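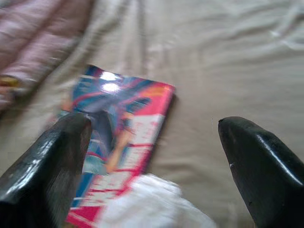
침구 위에 놓인 잡지 양옆으로 벌어진 로봇 그리퍼의 검은색 손가락 두 개. 손목부 카메라 영상.

플로드홀름(Flodholm) 생활지원로봇센터는 가정환경 시험 셀에서 운용 중인 정리용 로봇 ‘투코(Tuko)’의 그리퍼 및 손목부 카메라에 대한 정기 정비 절차를 개정하고, 8월부터 이를 적용한다고 밝혔다. 개정 절차는 손가락 표면의 마모 점검, 개폐 영점 조정, 카메라 재보정 및 침구 위 파지 시험으로 구성되며, 센터 설비운영팀과 정비 협력사 센덤(Sendum)이 공동으로 수행한다.

투코는 침실을 본뜬 시험 셀에서 침대 위의 책, 잡지, 의류 및 소형 직물류를 집어 지정된 위치로 옮기는 작업에 사용되고 있다. 센터에 따르면 딱딱한 작업대를 기준으로 작성된 기존 점검표는 시트나 담요처럼 눌리고 주름지는 표면에서 발생하는 오차를 충분히 반영하지 못하였다. 특히 얇은 인쇄물을 집을 때 손가락 끝이 시트를 함께 무는 사례가 지난 운용 기간 중 반복적으로 보고되었다.

센터는 해당 사례를 검토한 결과, 좌우 손가락의 마모 정도가 서로 달라 닫힘 위치가 한쪽으로 치우친 것이 주된 요인이라고 설명하였다. 기존에는 파지 횟수 3,000회마다 손가락을 일괄 교체하였으나, 앞으로는 800회마다 표면 상태를 확인하고 필요한 경우 한쪽만 먼저 교체할 수 있다. 다만 한쪽만 교체한 때에는 영점 조정을 반드시 다시 실시하고, 교체 전후의 닫힘 위치를 정비 대장에 함께 기재하여야 한다.

정비 순서도 일부 변경되었다. 담당자는 셀의 출입문 연동장치를 확인하고 로봇을 정비 자세로 이동시킨 뒤 구동 전원을 차단한다. 이어 보풀이 남지 않는 천으로 손가락과 렌즈 덮개를 닦고, 체결 나사의 풀림 여부를 점검한다. 손가락 안쪽 면에 파임이나 들뜸이 있으면 세척만으로 점검을 종료할 수 없다. 직물에서 나온 섬유가 손가락 뿌리 쪽 틈에 끼어 있는 경우에는 압축공기를 사용하지 않고 집게로 제거하도록 하였다.

카메라 보정은 제어 프로그램 ‘완(Wan)’의 정비 화면에서 진행한다. 보정판을 네 방향에서 촬영한 후 좌우 손가락 끝의 위치가 화면의 기준선과 일치하는지 대조하며, 어긋남이 확인되면 카메라 고정부를 다시 조인 다음 처음부터 반복한다. 광택이 있는 표지에서 조명이 반사되는 조건도 점검 항목에 새로 포함되었다. 담당자는 셀의 조명을 평상시 밝기로 유지한 상태에서 유광 인쇄물의 윤곽이 정상적으로 검출되는지 확인하고, 검출이 불안정하면 노출값을 조정한다. 손목이 움직이는 동안 영상이 흐려지는 정도는 별도 항목으로 기록한다.

마지막 단계인 파지 시험은 실제 사용 환경과 같이 시트를 펴지 않은 상태에서 실시한다. 시험 물품은 인쇄물과 부드러운 직물을 섞어 배치하며, 동일한 배치를 연속하여 사용하지 않는다. 한 물품이 다른 물품에 일부 겹쳐 있는 배치도 한 차례 이상 포함하여야 한다. 시험 중 시트가 함께 들리거나 인쇄물의 모서리가 접힌 경우에는 불합격으로 처리하고 영점 조정 단계로 돌아간다. 점검 한 차례에 소요되는 시간은 약 4시간이다.

설비운영팀의 케인 루아와이(Kane Ruawai) 책임은 “손가락을 교체한 직후보다 교체 시기가 가까워졌을 때의 상태를 정확히 파악하는 것이 중요하다”며 “마모 기록과 파지 시험 결과를 같은 대장에서 확인할 수 있게 되어 이상 원인을 찾는 데 걸리는 시간이 줄어들 것으로 기대한다”고 말했다.

센덤은 교체용 손가락을 센터 내 부품 보관실에 상시 비치하고, 분리된 부품을 회수하여 마모 부위를 분석할 예정이다. 분석 결과는 손가락 표면재의 두께를 조정하는 데 활용된다. 센터는 정비 담당자 3명을 대상으로 개정 절차에 관한 실습 교육을 마쳤으며, 야간 운용조에 대한 교육은 다음 달까지 완료하기로 하였다.

시험 셀은 정비가 진행되는 오전 시간대에 외부 이용이 제한된다. 이용을 희망하는 연구 부서는 설비운영팀의 정비 일정표를 확인한 후 오후 시간대로 신청하면 된다. 개정 점검표와 정비 대장 서식은 센터 내부 게시판에서 내려받을 수 있으며, 종전 서식으로 작성 중인 기록은 해당 점검이 종료될 때까지 그대로 사용할 수 있다.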